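Início | Caderno da oficina | Arquivo | Receitas | Contacto

Caderno da oficina - 2019-12-10

Cera para tampos, segunda série. Retomo as notas onde ficaram, com a receita de cera de abelha e carnaúba em terebintina. A primeira série ficou mole de mais: ao fim de uma semana ainda se marcava com a unha. O Belmiro Neves acha que foi excesso de terebintina, eu inclino-me mais para a cera, que veio de um lote escuro do Carrilho e cheirava a própolis.

Proporções desta vez: duas partes de cera de abelha filtrada, uma de carnaúba, cinco de terebintina, tudo em peso. Banho-maria, carnaúba primeiro, porque demora a fundir. A de abelha entra só depois de a outra estar líquida. Terebintina fora do lume, com a janela aberta, a mexer sempre até começar a turvar. Da outra vez parei de mexer cedo e ficou com grumos no fundo da lata.

Filtrei por pano de algodão dobrado. Perdeu-se um bocado no pano. Da próxima, aquecer o funil antes.

Provetes: nogueira, castanho e uma tábua de tola que sobrou das gavetas. Lixa até 240, pano húmido para levantar o pelo, secar, 240 outra vez à mão. Metade de cada provete com uma demão de goma-laca por baixo, a outra metade em cru. Marquei tudo a lápis no verso. O castanho escureceu logo com o pano húmido e ficou com uma mancha azulada junto a um topo, deve ter apanhado limalha da bancada do torno. Cortei essa ponta.

Sobre o tom: o que se procura para a escrivaninha é um castanho quente, mate, sem brilho de verniz. A tola em cru é a que chega mais perto. A nogueira sobre goma-laca puxa para o vermelho e com a cera por cima ainda mais.
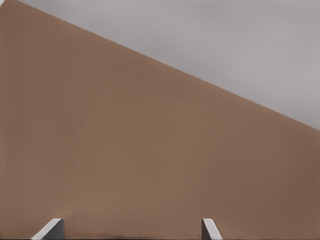
Florêncio Bettencourt acha que estou a complicar e que a goma-laca por baixo só serve para gastar álcool: em castanho velho sempre pôs cera directa, três demãos finas com um dia entre elas, e nunca lhe voltou uma peça. Aponto a opinião. O castanho dele tem décadas de seco e o meu veio da serração há pouco, mas vou fazer um provete à maneira dele para comparar.

Aplicação. Boneca de linho, pouca cera, movimentos circulares e no fim ao correr do veio. Deixei puxar 19 minutos na primeira demão e já custou a espalhar, a oficina estava quente por causa da salamandra. Na segunda reduzi o tempo e puxei o lustro com escova de crina antes do pano. Ficou melhor. Com a escova a cera sai dos poros, com o pano sozinho fica lá e seca branca, sobretudo na nogueira.

Ensaio de água: uma gota em cada metade, dez minutos, secar com papel. Em cru ficou auréola nas três madeiras, leve na tola. Sobre goma-laca não ficou nada na nogueira nem na tola, e no castanho só uma sombra que amanhã confirmo com outra luz. Ensaio de copo quente por fazer.
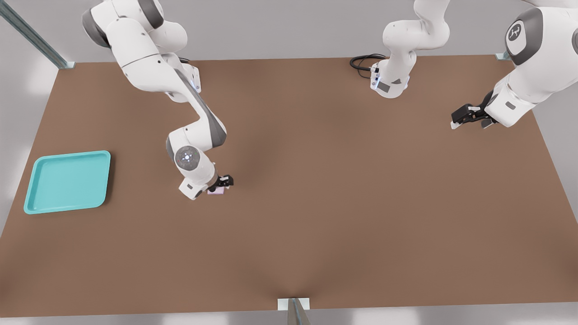 Tampo castanho mate, dois braços robóticos brancos.

Custos, para não me esquecer: a carnaúba da Wukwood encareceu e o mínimo passou a ser a saca inteira. O Armindo Mendes fica com metade se eu quiser. A terebintina da Prosedby é mais limpa do que a que usávamos, mas a lata não veda bem depois de aberta. Passei o resto para frasco de vidro escuro e escrevi a data na tampa.

Conferi também a velha receita copiada no fim do caderno azul, a que manda juntar sabão de Marselha raspado e água. Dá uma pasta branca que se espalha muito bem e seca depressa, mas levanta o pelo da madeira outra vez. Para molduras talvez. Para tampos não quero.

Latas: a cera fez pele por cima durante a noite na lata aberta, e na fechada não. Encher até ao bordo e fechar ainda morna.
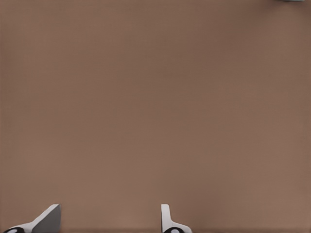

Falta decidir o número de demãos. Com duas, a tola já tem corpo suficiente e não cola ao pó. A nogueira pede terceira nos topos, que bebem mais do que a face. Se o castanho confirmar a sombra, faço a escrivaninha com goma-laca muito diluída e duas de cera.

Por fazer:
- copo quente nos três provetes
- provete de castanho à Bettencourt
- pedir preço de carnaúba à Ziline
- lavar a escova de crina (terebintina, depois sabão)

Comentários

Armindo Mendes
Fico com a metade da saca, sim. Guarda-ma longe da salamandra.

Jagadeesh Subramaniam
Experimentei a mesma proporção em freixo e amarelou um pouco. Com cera de abelha branqueada já não se nota. A tua era filtrada só, ou também branqueada?

Belmiro Neves
Continuo a dizer que era terebintina a mais. Cinco partes ainda é muito, tenta quatro.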